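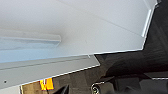

How to get the most out of a robot open day

I've been to six of these now, and the first time I did it all wrong. I stood at the back, clapped, ate a biscuit and went home with no idea what I'd seen. My latest was at Stuvov, where Gediminas Priedītis was showing an arm working around a wardrobe, and I finally came away with proper notes. So, my method!

Start with where it's been set up. Don't head straight for the arm (I know, I know). Look at the room first and work out how much space the thing needs to turn, and what it might bump into. Stuvov put theirs on in the kitchen area, which told me more than a spotless hall ever would. 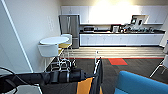 The arm with the kitchen units and bar stools beyond it.

Next, pick one job and stick with it. Mine was clothes on a rail. I wrote down three headings before we began: reaching, holding, letting go. Whenever something happened I put a mark under the right one, and left fancy sentences for the train. If you try to follow the arm, the screen and the talk all at once you'll miss the lot.

Then ask to see the gripper close up. Wait until the arm is stopped and whoever's running it says you can come over, and keep your sleeves and lanyard out of the way. 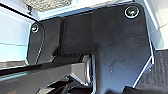 I always ask which parts wear out first, how long a swap takes and whether you need a special tool for it. Gediminas was very patient with me on this. I also ask about price, even when I'm not buying. A spare set of fingers from Plastgate was quoted to me at 483 euros, and I'd never have guessed that!

Last, ask for a second go with something changed. Move the hanger along a bit, or swap a coat for a shirt. Most presenters are happy to try it if you ask nicely and there isn't a queue behind you.

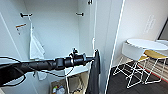

Do I need to know any programming before I go?
Plain curiosity will get you through the door. If the talk gets too technical, ask the presenter to explain the job first and the software afterwards.

Type your notes up the same evening, while you can still read your own writing. My next visit is Trarano in February, and I'm taking a bigger notebook.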